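Chapter 9
Evaluating Grasping Policies in Simulated Rooms

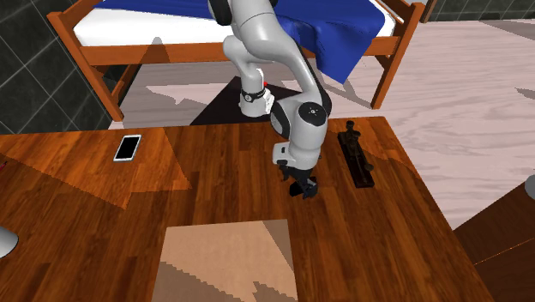
A policy that picks up an object on a bare laboratory bench may fail when the same object lies on a patterned surface under hard light. Testing for this on hardware is slow. Each change of furniture or lamp has to be made by hand, and no two trials start from quite the same state. Simulation removes both difficulties and introduces others, and the present chapter is concerned with the trade between them.

The method followed here is that of McGrath and Flanagan, developed for the Illeck benchmark. A policy is fixed, and its weights are not changed during testing. The room is then varied one factor at a time: surface texture, direction of light, background furniture, and the distance between the target and its nearest neighbour. Illeck contains 129 room layouts. The published study ran 2000 trials for each factor, with the random seed recorded so that any single failure could be replayed.

The main result is easily stated. Changes of background furniture had little effect on grasp success. Sharp-edged shadows on the work surface had a large one — larger than any change of texture — and most of the failures were errors in the estimated height of the object.

Section 9.1 defines the success measure. Section 9.2 treats the factors in turn, and Section 9.3 asks how far simulated scores predict scores on a real arm. Readers who have not met paired trials should first revise Chapter 2.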